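Forum > Robot Software > Perception and Planning

Planner keeps treating the second arm as a random obstacle, wrist camera view

Posted in: Motion planning, depth sensing, two-arm setups
4 comments · Share

Dwynwen Lloyd

Hi everyone, and thanks in advance for reading this, because I know I go on a bit. I'm putting together the software for a two-arm table at Allville. Each arm has its own controller, and one planning process sits above both of them. The first arm has a depth camera at the wrist, and I feed its points into the occupancy map so the planner knows what's on the table.

My trouble is that whenever the second arm comes into view, it gets written into the map as if it were furniture. Then it moves away and leaves a sort of ghost behind, and the planner takes the long way around or gives up completely with "no path found." I've tried shortening the map's memory to 500 ms, which clears the ghosts nicely but also makes it forget real things that are only hidden for a moment. I already filter out the first arm using its own model, and that part works fine. Do I need to filter the second arm the same way, or should I just crop the map down to the table and hope for the best? I'd love to hear how other people have handled it!

Share · 88 views

Kaser_bench

Crop it. I cropped mine and haven't thought about it since.

Share

ekanayake_m

I'd be gentle with the cropping advice, even though it's a fine thing to do as a first step. It gets rid of people walking by and everything in the back of the room, and your map updates will run a good deal faster. But the second arm does its work inside the crop box, so the ghosts will still be there when you come back from lunch.

What you want is the same self-filter you already have, only with both arms in it. Load the two robot models into one description, with a fixed transform between the bases, and publish both sets of joint states into it. The filter then removes the points that fall on either arm, and the planner checks for collisions against the models, which are much cleaner than anything you'll get from depth points at close range.

There are two places where this usually goes wrong, and I've been caught by both of them. The first is time. If the second arm's joint states come from another computer and the clocks don't agree, the filter will be cutting a hole where the arm used to be, and you'll see a thin shell of leftover points trailing after it whenever it speeds up. Sync the clocks before you touch anything else, and look up the joint positions at the image's time stamp — not the newest ones you happen to have.

The second is whatever is bolted on after the flange. The stock model ends there, but your camera, brackets and cables don't. Add simple boxes for the hardware and give them generous padding. Cables are a pain since they move around on their own, so I use one fat capsule over the whole loop and accept that I lose a little free space. Once all that is in, you can put the map memory back up to something sensible. I run 900 ms on ours at Cammont, and hidden objects stay put long enough for the planner to finish its thinking.

One more small thing, and then I'll let you go. Check the base-to-base transform by touching the same point on the table with both tools. If the two readings disagree, no amount of padding will make you happy, and it's much nicer to find that out on a quiet Sunday than in the middle of a demo.

Share · 4 comments

Dwynwen Lloyd

Oh, this is so helpful, thank you both! I had a look at the clocks right after reading, and they don't agree at all, so I'm starting there. I did wonder about the extra hardware too. My model for the second arm stops dead at the flange, and I never gave a thought to the camera or the cables hanging off it. I'll draw up some boxes tonight and try the capsule idea for the loop, then do the touch test before I change the memory setting again.
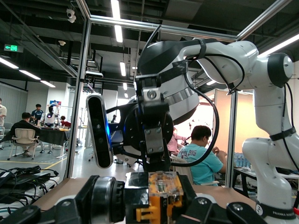
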